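Inside the Gukembridge open day: an afternoon with a simulated kitchen

By Idun Fjeld
Community pages, March 2025

The building Zinent rents in Gukembridge used to be a carpet warehouse, and the sign for the loading dock still points visitors to the wrong door. Most people who came to the open day tried that one first. Tahmineh Dehghan, who runs the simulation group, spent the first part of the afternoon walking around the outside and bringing them back to the front.

"We should have put up an arrow," she said. "I'll remember for June."

June is when the company plans to hold the second of its open days. This was the first, and 693 people had signed up for it, in slots of an hour each. I had the two o'clock slot. There were 14 of us in it, including a retired bus mechanic, a high school class of a few students with their teacher, and a man who had come to ask if they were hiring drivers. They were not.

What Zinent does is write and test the software that tells robot arms how to do housework. Very little of the testing happens on real arms. The group builds rooms on a computer, puts a computer model of a robot in them, and lets the software try its tasks there. The demonstration we had come to see was one of those rooms, a kitchen, shown on a large screen at the end of the main office. A technician named Bakari Kimaro ran it from a desk beside the screen.

I talked with Dehghan and Kimaro after the session, at a table near the coffee machine, and with Ylva Lie, who draws the rooms and the things in them. Lie came to the company from a firm called Dahlgren, where she made computer models of cabinets and doors for builders.

"It's the same job, really," Lie said. "A door is a door. At Dahlgren I had a buyer who wanted to see how it would look. Now I have a robot that has to get past it."

I asked her how long one kitchen takes to make.

"The first one took me most of a winter. After that you reuse things. I have a drawer of walls, a drawer of floors, a drawer of pots. The program picks from them and puts a room together. So you get some odd ones. You get a floor I would never put in my own house."

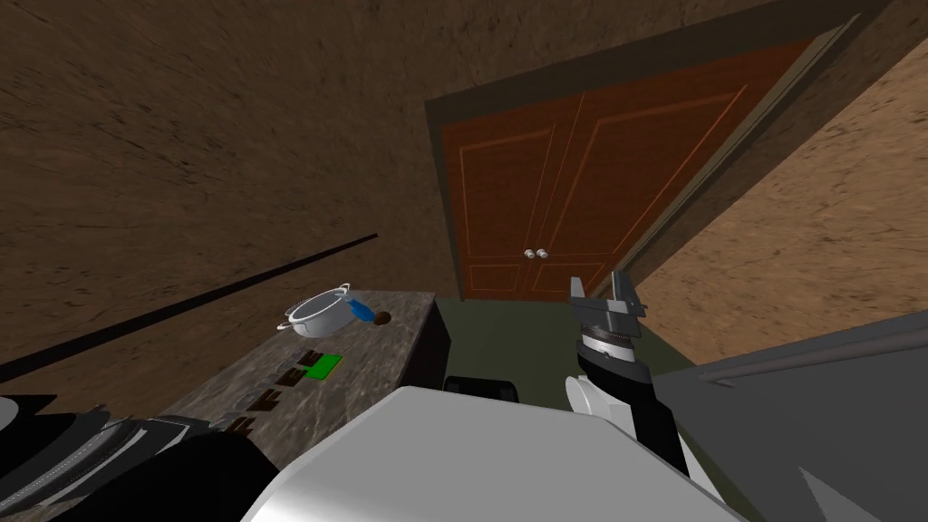
Dehghan said the odd rooms are on purpose. If the software only ever sees one neat kitchen, it learns that kitchen and nothing else. So the colors change, the surfaces change, and so do the objects and where they are left.

"People ask why the rooms are not prettier," she said. "A customer asked me that last year. I told him we could make it pretty, and it would cost him more, and the robot would be worse. He took the ugly one."

The retired mechanic had asked much the same thing during the session, and he was not fully satisfied with the answer. He wanted to know what good a pretend kitchen was when a real pot has weight. Kimaro took that question himself. The pots in the program have weight too, he told him, and the table has friction, and if the hand squeezes too lightly the thing will slip out. What the program does badly is anything soft. Cloth is hard. Food is very hard. He said the group has stayed away from dough so far.

I asked Kimaro later if he gets that question often.

"At every demonstration," he said. "It's a fair one. I asked it in my interview. I came from repairing elevators, and you can't repair a drawing of an elevator. But I can run this all night and nothing gets broken. If we did that with the real arm we would be buying a new one every month, and the neighbors would complain."

The neighbors are a dance school on one side and a tile shop on the other. The dance school had lent Zinent its folding chairs.

The company does own a real robot. It was switched off for the open day and stood in a side room with a rope across the door. The high school students were more interested in it than in the screen, and their teacher had to call them back from the rope twice. Dehghan said the insurance would not cover running it with the public inside, and she had not had time to argue. She hopes to have it moving by the next open day, behind a clear panel.

The software being tested has a name, Gristov, which is also the name of a cat that belonged to one of the founders. Version 3 is the one we saw. Dehghan was careful about what she claimed for it. It can reach for a thing and close its fingers on it, and it can carry a thing from one place to another, if the thing is hard and not too large. Doing several of these in a row is where the trouble begins.

"Each step goes a little bit wrong," she said. "The hand is a bit to the left. Then the next step starts from a bit to the left. By the end of a long job you are in the wrong place, and it thinks it's in the right place. A person would look down and fix it. We're trying to get it to look down."

Looking down is partly a matter of where the cameras go. In the program a camera can be put anywhere at no cost, and Kimaro switched between several during the session. One is up by the body of the robot and takes in a good part of the room. Another looks out over the hand. The view from the hand was the one that got people leaning forward in their chairs. It takes a minute to get used to, since the hand stays still on the screen and everything else moves around it. 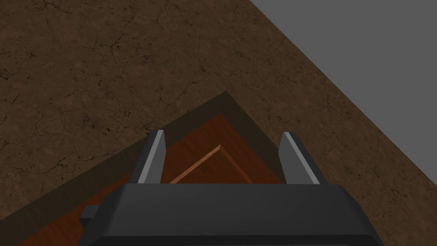

The open gripper over a corner of the wooden tray, in the simulated kitchen.

Kimaro likes the tray for teaching. New people at the company get it as their first task, and so did he. The walls are low, so a beginner thinks it will be easy, and then the fingers have to come in without knocking against the rim.

"I failed it for two days," he said. "I had my numbers in the wrong order. The hand kept going to a place behind the wall. Very confident, straight through the air, to nothing. Ylva came by and said, is it supposed to do that?"

"I thought it was a feature," Lie said.

She built the tray herself, after one her mother keeps letters in. It has been through 13 changes so far, most of them to the thickness of the sides. Early on they were so thin that the fingers sometimes passed right through them, a common fault in this kind of program. She made them thicker, and it stopped. She has not told her mother that the tray is now used by a robot.

I asked all three what the work is for in the end, and who is supposed to buy it. Dehghan answered for the company. They are talking with two care homes and a school kitchen, she said, and none of them has signed anything. The care homes want help with clearing and putting away after meals, early in the morning and late in the evening, when they are short of staff. She does not think a robot will be doing that in a real building soon, and she would not give me a year.

"I've given a year before," she said. "It was printed, and it went by."

One of the other visitors stayed behind as well. Ragnvald Midtbø worked for a long time in hotel kitchens and now teaches an evening cooking class in town. He had signed up because his daughter told him to. He had a good deal to say, and he let me write it down.

"It's slow," he said. "If I had a boy in my kitchen who moved like that, I would send him out to peel something. But I watched it, and it doesn't get annoyed. I got annoyed just watching. So perhaps that's worth something at six in the morning."

He had also told Lie that cooks move things around all the time and leave them in bad places, and that her counters ought to be messier. She asked him how messy. He offered to show her, and she is going to sit in on his class with a notebook. She said she had measured plenty of kitchens over the years and had hardly ever watched one being used for a whole evening.

Midtbø's other request was for sound. The demonstration is silent, and he found that hard to follow, because in a kitchen he goes by his ears as much as by his eyes. Kimaro said sound could be added but would not tell the robot anything at present, as the software has no way to hear. He wrote it down anyway. There was a sheet on the table for suggestions, and by the time I left it had been turned over and was being used on the back. Several people had asked for better signs outside. Someone had asked for a kitchen with a dog in it.

"We can't do a dog," Lie said when she read it. "The fur alone."

The three o'clock group was already at the door by then, or at least half of it was. Dehghan put on her coat and went around to the loading dock to look for the rest.

Sign-up for the June open day will be at the front desk and on the notice board at the Gukembridge library. Entry is free. Children are welcome with an adult, and the entrance is on the street side, next to the tile shop.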